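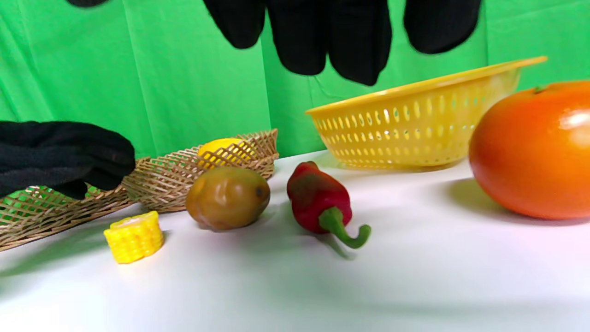

How often do the slitter knives need changing?
Every 600 coils on mild steel, sooner on stainless. Check the edge burr, go by that.

Knife change, Tiltero line

1. Stop line. Lock out main drive.
2. Back off the top arbor, full travel.
3. Pull outboard stand. Slide knives off one at a time, gloves on.
4. Wipe arbor and spacers. Any grit and the clearence is off.
5. Load new set per the setup sheet. Torque nut, close stand.

CAUTION: never jog with the stand open.

Note: regrinds go to Sugawara, tag them first. Questions, ask Behrouz Hosseinzadeh.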